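The Ferry at Ikcombe

Riet Lambrechts came back to Ikcombe in April to sell her father's boat shed. She had a key, a folder from the solicitor and a thermos of tea. The shed was at the end of the jetty, with the same green door.

Milan Martens from the ferry was waiting there with his cap in his hand.

"You'll want to see the logbooks first," he said. "He kept them all." 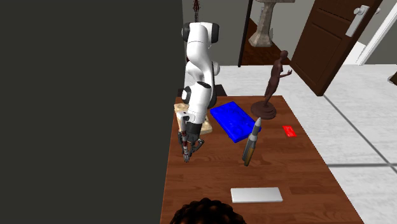
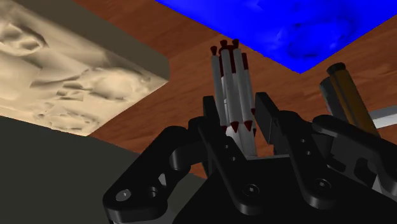
The tabletop, and the white cylinders with their dark red tips.

The logbooks went back 17 years. Her father had written down every crossing, the weather, and who was on board. Most days it was the same few names. Suqin Jia, to the clinic. Ans Nijs, with dog. On the last page he had put the total, 2,957, and underlined it once.

"I thought he hated that job," Riet said.

"He complained about it," Milan said. "He complained about lunch too."

She sat on an upturned crate and read for an hour. In the third book she found her own name. It was the morning she left for the city, when she was nineteen. They had argued about money, and she had stood at the bow the whole way over so she wouldn't have to talk to him. She remembered rain.

He had written: Fine, light wind. Riet. No fare.

She read it again and checked the date. Then she poured the tea and gave Milan the cup, and drank hers out of the lid.

"The buyer's offering 300 a month to rent it until the papers are done," she said. "Arnout Kuipers. Do you know him?"

"He's all right. He'd want the shelves cleared."

Riet looked at the shelves. The ferry was coming in from the Marchuk side — she could hear the engine drop as it neared the jetty.

"Tell him I need another week," she said, and opened the fourth book.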